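Equipment notebook, August

Picking this up where the last page stops. Door task stays in the plan. Drawer task maybe, depends on what is left after the arm.

Budget line for the whole cell is still 3,194 more than we had in spring, so one decent thing extra, or a few small ones. Not both. My list as of this morning:

- second gripper, same model as the sim one
- force/torque sensor for the wrist
- workstation with a better card (sim machine is maxed)
- real door, real frame, hinges, something to bolt it to
- spare fingertips, cables, the usual

Ynyr Gwilliam wants the sensor first. His argument: if we buy the gripper and then can't feel the contact we will just break fingers on the door face and pay for them out of the spares line. Fair. My argument is that we only have the one gripper and every time it goes back to Parri for service we lose 3 weeks. Last time it was longer but that was partly us, wrong form.

Quote from Bernosley came in for the sensor. Lead time 8 weeks, 16 if we want it with their cable set and the calibration sheet. Asked them why the cable doubles it, no answer yet. Can we make the cable up ourselves? Connector is nothing special, I think. Check w/ electronics before replying.

Wivau quote for the gripper is good but expires end of the month and does not include the mount plate. Plate drawing is on the shared drive under the OLD arm name. Somebody rename it please.

Spent the rest of the morning in the sim trying to work out which of these we really need before anything gets ordered. Main question was finger length. The long fingers look right on paper but the wrist camera view tells you more about how much room is left over once the hand is near a surface. Ran the door room again with the approach steep, open hand, stopped short of contact.

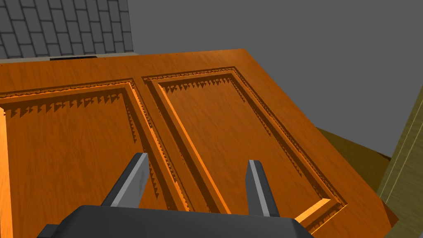 Wrist view, door room. Fingers open, tips still off the panel. Sawtooth shadows along the moldings.

Couple of things from this.

The palm eats a lot of the view. I had budgeted zero for a camera bracket becuase I assumed the default position was fine. It is fine for seeing the fingertips, less fine for seeing anything else low down. Put a bracket on the list, printed, so only filament and an afternoon. If printed flexes too much then get it machined, ask Parri for a price at the same time as the plate.

Sawtooth: my guess is shadow map resolution, did not check. Turning it up will cost memory, and the card is already full when we run more than a few rooms at once. So that goes in the column for the workstation. Ynyr says don't buy a computer to fix a shadow. OK but the memory problem is there with or without the shadows. Try first: soft shadows, smaller light range, fewer rooms in parallel. Write down the memory use for each this time.

Panels. The sim door has recessed panels with stepped molding, so the face is not flat, and the door I priced from Drunadwood is a flat slab. Cheaper, easier to carry, ready now. But if we train on molding and test on a slab we've learned nothing about edges. Drunadwood do a panelled one too, need price and weight. Weight matters for the hinge stand. The stand we have was built for cupboard fronts and I would not hang a full door on it without somebody redoing the feet.

Color I don't care about, we randomize it anyway.

Finger length, still open. Measure clearance properly in sim with short and long, both at the steep angle and square on. Do not guess from the pictures (I was about to).

Where it goes if I had to sign today:

Sensor - yes, plain version, own cable
Door + stand work - yes, panelled if the price isn't silly
Bracket - yes, printed
Gripper #2 - only if Wivau hold the quote, otherwise next round
Workstation - no for now, see shadow tests

Ynyr disagrees on the gripper, would drop it altogether and put the money in spares. Left it there, he had to go at 2.

To do
- mail Wivau, ask for extension + plate price
- chase Bernosley re cable
- Drunadwood: panelled door, weight, do they deliver upstairs
- shadow settings test, log memory
- finger clearance, short/long
- find out who signed for the last order, the reciept is missing from the folder and accounts want it before they open a new line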